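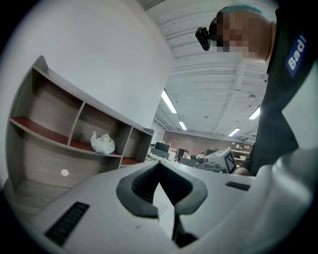 Bongani Shezi wants the Kurkthorpe library to stay open past five, and at last night's meeting he told council so. He said he finishes work at 5 and has not been able to borrow a book on a weeknight since the hours were cut in October.

Council is looking at two options for the branch on Maver Street. The first would keep the doors open until eight on two evenings a week. The second would leave the weekday hours as they are and add a Sunday-style short session on public holidays, with the returns chute emptied the same morning.

Sabina Hubáček, speaking for the branch, said the evening option was the one most people had asked for at the desk. It would mean one extra part-time position and a change to the cleaning roster. The children's story session would stay in its morning slot under either plan.

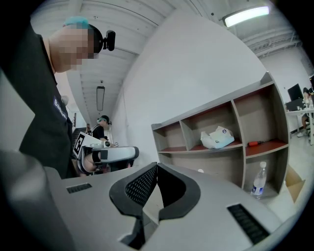
The cost of the evening option has been put at roughly $50 a night for power and security, on top of wages. Council has asked for a full figure before it votes. Parking behind the building is also under review, as the lights near the Fukov Lane entry have been out for 3 months and residents say they won't use the car park after dark until they are fixed.

Written comments can be left at the front desk or posted to the council offices in Abugri Road. They close on 18 May 2021. Late returns will not attract a fine while the current hours are in place.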